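Chapter 8
When the Gripper Lets Go (and When It Won't)

In September, a home-tidying system built by a company called Pledent threw away a wedding ring. It did so gently. The ring was wrapped in a paper towel on a nightstand, the software was asked to clear the trash, and every part of the machine did exactly what its designers had asked of it. The log for the run contained no errors. It did contain the word SUCCESS, in capitals.

The ring was recovered at four in the morning by its owner, using a flashlight and a pair of kitchen tongs. Pledent's first report on the matter was one page long and blamed "object ambiguity." Jennylyn Ambrosio, the engineer hired to write the second report, blamed Pledent. Her version ran to 80 pages and is the backbone of this chapter.

Students tend to arrive at the subject of failure expecting smoke. They have seen the videos in which an arm swings through a shelf of paint, and they would like to know how to stop that. We will get there, in Section 8.4. Most faults in household machines are duller and last longer. A grip force is set a little high. A sensor reports that something is held, which is true, and the program concludes that the right thing is held, which is a guess.

Paper is a good place to begin, partly because it has no manners. A crumpled paper towel has no front or back and no corner that stays put. Pinch it in the middle and the rest goes wherever it likes.

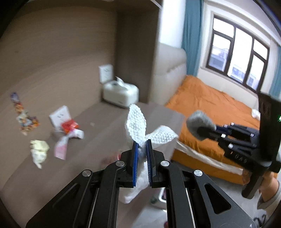 Ambrosio went through 1087 recorded pickups of soft household waste and sorted the bad ones by cause. She had expected dropped objects to top the list. They came second. The winner, with 315 cases, was a fault she named "the stowaway": the gripper closed on the intended item and carried something else along with it. Usually the passenger was more trash, and so the run was scored as a good one. A sock went out this way. So did a phone charger and, on one memorable afternoon, a library card belonging to the man who wrote the scoring software.

You will notice that the scoring is where the trouble lived. The Pledent system checked that the floor was clear at the end of a run. By that standard, a machine that ate the carpet would have earned full marks.

The repair, when it came, was cheap. The wrist was already able to weigh what it lifted, and had been doing so faithfully for almost a year, into a file that no program ever opened. A paper towel that weighs as much as a paper towel and a ring should make a machine stop and ask.

In this chapter we follow the ring case from the first bad assumption to the final redesign. Section 8.1 sets out the difference between a fault, an error and a failure, three words that the trade uses carefully in print and interchangeably at lunch. Section 8.2 covers grip sensing and its limits. Section 8.3 turns to the Manzano laundry-folder recall, in which the machine refused to let go of anything at all, including a sleeve with an arm in it. (The arm was fine. The sleeve was not.)

Before you read on, write down three things in your own bedroom that look like trash and aren't. Keep the list. You will need it for Exercise 8.2.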